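Chapter 9
Rules for the Hand That Teaches

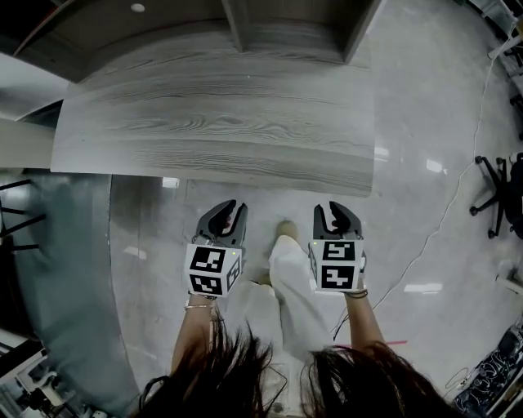
Figure 9.1 Hand-held grippers, one per hand, each with a marker cube below the fingers.

The safety manual at Camdale once ran to 98 pages, and loose hair got one line, in a footnote. The robot had a fence, a light curtain and its own warning sign. The operator had a chair. Most standards were written to keep people away from machines, which leaves them a little shy about people who hold the machine's fingers all day. We start with clothing, cables and floors, and reach the paperwork in Section 9.4.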